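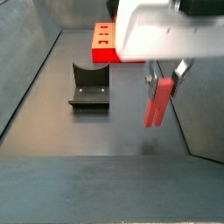 Pavithra Nair thinks I've got shape sorters all wrong. You don't buy one for the shapes, she told me over the phone on Tuesday, you buy it for the holes, and anybody who keeps one on a shelf with every piece already in its place has missed the fun. I'd called to ask whether she had a spare peg I could borrow. I got forty minutes of opinions instead, and I'm still chewing on them.

I should back up. I've been collecting peg toys since October, when a box of them came home with me from the Pemgate flea market (I went for a lamp -- I did not get a lamp). There were 12 in the box, mostly missing parts, and I paid 15 dollars for the lot. My husband asked where they'd live. They live on the dining table, is where they live, and we eat in the kitchen now.

What hooked me is how stubborn these things are. A puzzle will let you cheat a little. You can mash a jigsaw piece into the wrong spot and squint at it. A slotted bar either goes down into its slot or it sits there on top looking silly, and you have to turn it a hair, and then another hair, and maybe flip it end for end. I timed myself on a bad evening and it took me 84 seconds to seat one piece. One! My niece did it while she was talking to the dog.

The ones I like best are the plain blocks in one loud color, with a different cutout for every piece. Red seems to be the classic, and I get it. A red block on a dark surface is about the easiest thing in the world to find, and the holes show up dark against it, so your eye goes right to them. My Fimeck set is all pale gray-green, very tasteful, and I lose the pieces in it constantly. My Krishnan set is the opposite, every peg a different bright color and the base painted to match, so you can solve the whole thing without once looking at a shape. Pavithra calls that one "the parking lot." She won't have it in her house.

She and I do agree about round pegs. A round peg is a gift. It doesn't care which way it's facing, you just have to get it over the hole and let go, and after you've been fighting with brackets and crosses it feels like somebody handed you a cold drink. I always save mine for the end. Pavithra puts hers in first to get them out of the way, and she says I'm like a kid hiding french fries under a napkin.

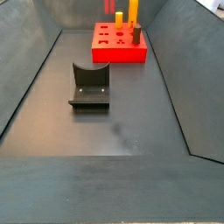

Then there's the matter of height, and I could go on about this all night. A short peg behaves. You put it in and forget it. A tall one is handsome, and it gives you plenty to hold on to, but it also gets in the way of everything you try to do next. I've knocked my sleeve against a tall peg more times than I'd like to say in print. These days I work from the back of the block toward me, tall pieces last, and I roll up my cuffs first like I'm about to wash dishes.

Surface matters too. I started on the bare table and the base skated all over the place. A rubber shelf liner fixed that (the cheap kind on a roll, cut a bit bigger than the block). I also put up a low rim around my work spot, just four strips of wood, and it has saved me from crawling under the radiator after runaway cylinders. Mostau makes a tray with sloped sides that does the same job and looks a lot nicer, and I've had one in my online cart for weeks. Anything that drops slides back to the middle. I keep almost buying it.

If you want to start your own table takeover, look for a set with all its pieces and give every hole a rub with a dry toothbrush. Lint gets down in the narrow slots, and old paint builds up along the edges until nothing fits the way it should. I don't sand mine. Pavithra sands hers and says they go in like butter, and she's offered to do my worst one for me if I'll drive it over. I'm thinking about it. She still hasn't said yes about the peg.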